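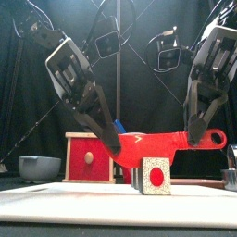
Progress Report to the Merrick Fund
Two-Arm Cell at Hevbridge: Setup and Maintenance
Submitted 9/16/20

Search this site Enter keywords Go

1. Purpose of this report

This report covers the second half of the grant period. It describes the condition of the two-arm cell at the Hevbridge workshop, the maintenance carried out, and the work that remains. Spending is reported separately on the Fund's own form.

2. Condition of the cell

Both arms are in service. The left arm was out of use for part of January while its wrist bearing was replaced, and it was returned to the schedule after a full check of travel and holding force. The cell has now logged 1,613 operating hours. No fault in that period required the base or the uprights to be taken down.

The overhead cameras were re-aimed after the bearing work and their brackets tightened. The black curtain behind the table was rehung on a heavier rail, as the earlier one sagged and let in light from the corridor. The table surface is wiped down at the start of each shift.

3. Gripper alignment

Most of the staff time in this period went to the grippers. When both arms hold one rigid object, any error between them is passed into the object and then into the fingers. A long plastic scoop, taken at the bowl by the left gripper and near the end of the handle by the right, is now part of the regular alignment check. The operator brings the arms to a shared height, closes both grippers, and records the force at each wrist before any movement is allowed.

A total of 221 alignment checks were recorded. Two were outside the permitted range, both on the right arm, and both were traced to a worn finger pad. Pads are now replaced on a fixed schedule and the date is written in the cell log.

A second check uses a thin rod. It is more sensitive to fingertip wear than the scoop, and it is read through the wrist camera, where the meeting point of the fingertips can be seen at close range. A red rod is used on the white table for contrast. If the rod turns in the grip, the fingers are removed, cleaned and refitted before the check is repeated.

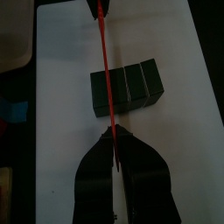 Telmo Villanueva asked that the rod check be done at the end of a shift as well as the start - the arms have by then reached working temperature, he noted, and a small drift on the right side may not show before that. The request has been accepted and the Prollow checklist has been changed to match.

4. Work remaining

The wrist cables on both arms are due for replacement. Parts have been ordered through Skutbridge and will be fitted one arm at a time, so that single-arm work can continue. The written procedure for camera re-aiming is in draft and will be sent to the Fund with the final report.

No change to the approved budget is requested.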